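Teaching by Puppet: What I Learned Getting a Humanoid to Tidy a Corner

Student project report, Robot Learning Studio
Venla Hakala
5 May 2019

Print this page | E-mail this page

So when I signed up for this project I figured the hard part would be the learning. You know, the neural network bit, the part with all the maths. I'd pictured myself spending the whole term staring at loss curves with a cold coffee. What I ended up doing was wearing a headset and a pair of tracked gloves and being, in effect, a cleaner who lives inside somebody else's body. It was the most fun I've had in any course so far, and also the most sore my shoulders have been!

The short version for anyone who's marking a big pile of these: I built a set of teleoperated demonstrations of a tidying task, trained a fairly ordinary imitation policy on them, and then spent most of my time working out which of my own habits were making the demonstrations bad. This report is mostly on that last part.

1. The setup

The robot has two arms and multi-fingered hands, and I drive it from a desk on the other side of the lab. My gloves give finger positions, trackers on my wrists give me the hands, and the headset shows what the robot's head camera sees. The software that squashes all of that into joint commands is called Ornel, which an earlier group in our program wrote and which has (let's be kind) a very personal coding style. I recorded everything with Hidska, our logging tool, so each demonstration is one folder with video, joint angles and glove data lined up by timestamp.

There's a lag between me moving and the robot moving. I measured 162 milliseconds end to end on the lab network, and 81 when I plugged both ends into the same switch and kicked everyone else off it. I'd assumed I wouldn't notice the difference. I noticed it straight away. At the longer delay I'd overshoot, correct, overshoot the other way, and the recording would be full of little wobbles that the policy then very faithfully learned. So lesson one was a network cable, which isn't the glamorous start I was hoping for.

2. The task

I wanted something that needed both hands and involved at least one object that wouldn't hold its shape. Rigid blocks have been done to death in our course, and my supervisor gets a certain look when someone proposes stacking again. So I went with garbage. The robot deals with light rubbish and a few cleaning bits on the floor in a corner of the room, using a soft bag, small bins and a dustpan. 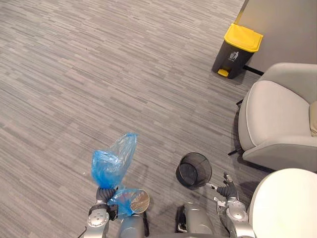
Choosing which hand does what took me way longer than I'd like to admit. I'm right-handed, and my first instinct was to do everything with the right and let the left dangle there like it was waiting for a bus. That teaches the policy that the left arm is decoration. After a bit of practice I settled on a split where the left hand is the holder and the right hand is the doer, so the left keeps its fingers closed around the neck of the blue bag while the right goes out toward the tipped mesh wastebasket with a small stick-like item between its fingertips. Once I'd committed to that, my demonstrations got much more alike, and alike is what you want when you don't have many of them.

The other thing I had to unlearn was looking around. In real life you glance at your hand, glance at the bin, look at the door because someone came in. In the headset the robot's head goes wherever mine goes, and the camera goes with it, so every idle glance ends up in the data. I did one whole batch where I kept checking on my left hand every couple of seconds because I didn't trust the grip. The policy trained on that batch nodded. It just stood there nodding at its own hand, and I laughed until I had to take the headset off.

3. Collecting demonstrations

My plan was 400 demonstrations, and I got there, but not in the tidy way my proposal said I would. I'd written that I would record them in even blocks, spread over the project. In practice the first chunk went slowly, then there was a stretch where I was on a roll and did heaps, and then my neck told me to stop. If you're planning something similar, put real breaks in your schedule and stick to them. My late-session demos are visibly worse. I'd get lazy with the wrist and start swinging the whole arm from the shoulder, and you can see that in the joint plots even if you've no idea what task is being done.

I kept a paper notebook beside the keyboard and scribbled down what I thought had gone wrong after each attempt. I'm glad I did that on paper, because the comment field in Hidska wipes itself if you start the next recording too quickly. (I've filed a bug. I've been told it's a feature.)

The soft bag was the big headache. There's no sense of touch coming back through the gloves, so I had to judge my grip by eye, and thin plastic squashes down to nothing between the fingers. My trick was to close the hand further than felt natural and then leave it completely alone. Any fidgeting and I'd lose track of whether I was holding the bag or just holding my own pose. My notes from the early sessions mostly say "dropped bag" in increasingly annoyed handwriting.
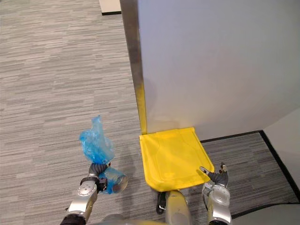
I also tried what I called slow starts. For the first moment of each demonstration I held both hands still before doing anything, and I did the same again at the end. It felt silly, but it gave me a clean place to trim the recordings, and it stopped the policy from lurching the second it was switched on. I stole the idea from the way we were taught to record audio in a media elective, so I guess that elective counted for something after all.

Depth was the next problem. The view in the headset is decent side to side, but I was pretty hopeless at telling how far away things were when they were low down and close to a wall. I'd be sure that a fingertip was touching something and it would be a good hand's width short. Shadows on the floor helped a lot. Once I'd learned to watch the shadow under the hand instead of the hand itself, my reaching got steadier, and I'd pass that on to anyone starting out as a piece of very practical advice.

4. Hand guiding, for comparison

Since the course asks for a comparison, I also tried showing the robot the motion by hand. This means putting the arms in a soft mode and physically pushing them where you want them to go. It's lovely for one arm. You can feel the weight and there's no lag at all. For two arms at once it's a wrestling match, because you need one of your hands for each of the robot's, and then there's nothing left to work the fingers with. I had a labmate press the open and close keys for me while I shouted "now!", and our timing was dreadful.

I gave up on hand guiding for the full task and only used it for short reaching motions. Those came out smoother than anything I did in the gloves. If I had another term I'd love to try mixing the two, with hand guiding for the big arm movements and teleoperation for anything involving fingers.
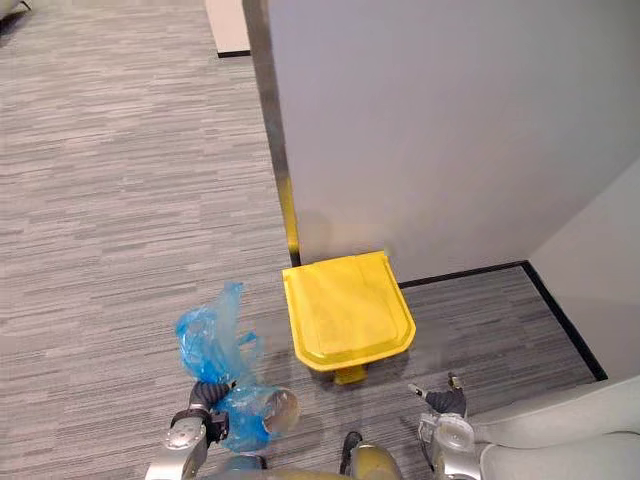 5. Training and what happened

I won't go on for long about the network since it's the standard one from the Tehrani course kit, with the camera image and joint angles going in and a short chunk of future motion coming out. I trained for 2000 epochs overnight because the kit said to. Looking at the curves afterwards, I could've stopped a lot earlier and freed up the machine for other people (sorry, everyone).

The reaching part of the policy was good. It went to sensible places, it used the arms in the roles I'd given them, and it moved at a speed that didn't make me grab for the stop button. The grasping part was patchy. With stiff things it mostly managed. With the bag it would often close in the right spot a beat too early, and I'm fairly sure that's me. Because of the lag, I'd got into the habit of starting to close my fingers before the robot's hand had arrived, and the logs store my glove command along with the robot's position. I'd been teaching it to anticipate a delay that doesn't exist when the policy is driving.

I shifted the glove stream in time to make up for this and retrained, and the grasps looked better. I ran out of lab hours before I could test it properly, so please read that as an impression and not a result. My notebook says "better??" with two question marks.

6. Things I'd do differently

Fix the network before recording anything. I threw away my first batch over the wobbles, and that hurt.

Practise first and don't record it. I was so keen to hit my target that I logged my own learning process, and a policy doesn't need to see me figuring out how thumbs work.

Get a second operator. All of my data is from me, with my height, my reach and my odd habit of approaching everything from the left. I'd really like to know how much of what the policy learned is the task and how much is just me.

Change the layout more. I shuffled the objects between attempts but kept to the same corner, so I can't say much about how it'd go anywhere else.

7. Thanks

Thanks to the people at Stekard for lending us the gloves and for answering my e-mails about the left thumb sensor, which I'm now told was on backwards. Thanks also to everybody in the lab who stayed off the network when I asked nicely, and when I asked less nicely. My trimming scripts are in the shared folder, and the notebook is on the shelf beside the operator desk if you can read my writing.

Related reports
Measuring Delay in Ornel
Soft Mode Tuning for Two-Arm Hand Guiding
A Beginner's Guide to Trimming Hidska Logs
Does Operator Height Matter?

Contact the Robot Learning Studio | Copyright 2019, the student authors | Back to top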